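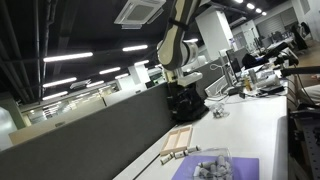

Cindthorpe Audio News supplies spoken bulletins, clips and scripts to local radio stations over a single file feed. The answers on this page are for station engineers, producers and news editors who take that feed or are setting it up for the first time. Every delivery has two parts, kept separate from end to end. A fair model is the shallow wooden tray at the top of the page, with its one divider and two rectangular compartments: sound goes on one side, text goes on the other, and a file placed on the wrong side will not be picked up by your playout system. Most support calls come down to that split, so it comes first.

The Feed

What is in the sound folder?

Finished bulletins, single-voice reports, and clips from interviews. Bulletins are complete and can go to air as they stand. Reports and clips need a cue read by your own presenter. The cue is in the text folder under the same file name with a different ending.

What is in the text folder?

Cues, full bulletin scripts, correction notices and the daily outlook. Scripts are plain text with no styling. Pronunciation notes are set in square brackets after the word they apply to and should not be read out.

Can the two folders be merged at our end?

No. Several playout systems will try to import a script as a failed sound file and stop the whole queue. If your system can watch only one folder, point it at sound and have the newsroom open text through the Cakholm viewer.

How often is the feed updated?

A new bulletin is filed before the top of each hour, day and night. Reports and clips are filed as they are ready. The outlook is filed twice a day, early morning and late afternoon.

How long do files stay on the server?

14 days. After that they move to the archive and are no longer visible in the feed. Correction notices move at the same time as the item they correct.

What is the naming rule?

Each name is made of the item type, a short subject word, the hour of filing and a version letter. Version A is the first issue. If you see a version B, stop using A, even when the running time is the same. Do not rename files on the server. A renamed file loses its link to the cue.

Bulletins

How long is the hourly bulletin?

The short form runs 80 seconds and the long form runs to three minutes. Both are filed each hour. The short form is a separate read with its own script, and it should be used where the slot is short. Fading the long form early will usually clip the final story in the middle of a sentence.

Is there music under the voice?

No. Bulletins are filed dry. Stations add their own opening, bed and closing. If you use a bed, set it well below the voice and check the result on a small speaker as well as in the studio.

Can we break into the bulletin with our own stories?

Yes, in the long form only. There is one clean pause after the lead group of stories, marked in the script as LOCAL. The sound file carries a cue marker at the same point. Systems that read markers will stop there and wait for a restart. Systems that do not will play straight through the pause, and the break will have to be cut by hand.

What happens if a bulletin is late?

The server holds the previous hour under the name "standby." If no new file has arrived by the time your system calls for one, play the standby file or drop the slot. The standby file contains no time checks or weather, so it can be used in the following hour without editing. It should not be used for a second hour running.

Who reads the bulletins?

A rota of staff readers. Names are not given in the sound, and stations should not announce the reader as a member of their own team. The late shift is edited by Zihan Qin, and questions about wording during those hours should go to that desk.

Corrections

How are we told about an error?

A notice is placed in the text folder and a message goes to your registered newsroom address. The notice gives the file name, the words at fault and the action needed. There are 2 kinds of notice:

Replace. Stop using the old version and load the new one. No statement on air is required.

Withdraw. Stop using the item at once, remove it from any podcast or catch-up service, and confirm by reply that this has been done.

Do we have to correct an item on air?

If your station broadcast an item that was later withdrawn, your own rules apply. We supply a form of words with each withdrawal notice. You may use it as written or adapt it, but do not add a reason that is not in the notice.

A listener has complained about something in a bulletin. Who answers?

The station answers first, as the broadcaster. Send us the time of broadcast and the file name if you have it. We will return the script, the version history and a short note on sourcing. We do not write to listeners directly.

Obituaries and Major News

Do you supply prepared obituaries?

Yes. They are kept in a closed folder that does not appear in the normal feed. Access is given to named editors only. Files in that folder are marked HOLD and must not be loaded into a playout system before release – including for testing.

How is a release signaled?

The item appears in both sides of the feed with the HOLD mark removed. Until it does, treat the death as unconfirmed for the purposes of our material, whatever is being said elsewhere. A phone call from our desk may come before the release, but the call alone does not clear the item.

Will the regular bulletin change?

The next bulletin will be recast. For major news the short form may be dropped for one or more hours, and a notice in the text folder will say so. Stations that normally take the short form should set the long form as their fallback.

Connection and Hardware

Which port does the feed use?

Port 2637, outbound only. No inbound port is needed, and your network team should not open one. The connection is encrypted and uses a station key issued by us.

Our key has stopped working.

Keys are locked after repeated failed logins, usually caused by an old machine still trying to connect. Find and turn off the old machine before asking for a new key. Otherwise the new one will lock as well.

Do we need a satellite receiver?

No. The satellite service has closed. Nukuvport receivers still in station racks can be powered down and removed. They hold no license data and do not need to be returned.

Which playout systems have been tested?

We publish folder templates for the systems in use at member stations. If yours is not covered, set it up by hand using these points:

Watch the sound folder without its subfolders.
Match on the item type at the start of the name.
Always take the highest version letter.
Read cue markers if the system supports them.
Do not let the system normalize the sound on import. Levels are set before filing, and a second pass raises the breath noise between sentences.

The voice sounds thin or hollow on air.

Check first that the file is being played in mono. The feed is mono, and a desk channel set to stereo widening will cause this. If the fault is present when the file is played from a laptop through headphones, report it with the file name. If it is present only on air, the cause is in your chain.

Can presenters get the scripts on a phone or tablet?

Yes, through the Cakholm viewer. It shows the text folder only and refreshes by itself. It will not play sound.

Archive and Reuse

Can we get an item after it has left the feed?

Requests go to the archive desk, run by Radek Pešek. Give the subject, the month if you know it (November, for instance) and whether you need sound, text or both. Older items may exist as text only.

Can we use feed material in a podcast?

Reports and clips, yes, with a credit. Hourly bulletins, no. They date quickly and are not cleared for download.

Can we pass material to another station?

Only if both stations are members. Stations in the Govindasamy group count as one member for this purpose and may share freely among themselves.

Can clips be edited?

They can be shortened at the start or the end. Internal cuts need approval from the news desk, as they can change what the speaker is taken to mean. Do not join clips from separate interviews under one cue.

Support

What should a fault report contain?

Station name, file name, the time the fault was heard and the name of the playout system. A short recording from your logger is useful. Screenshots of the folder are not needed unless the file is missing.

When is the technical desk staffed?

From 6 a.m. to 8 p.m. Outside those hours the news desk can reissue a file or confirm that the server is running, but it cannot change keys or folder settings. Messages left overnight are handled in the order received.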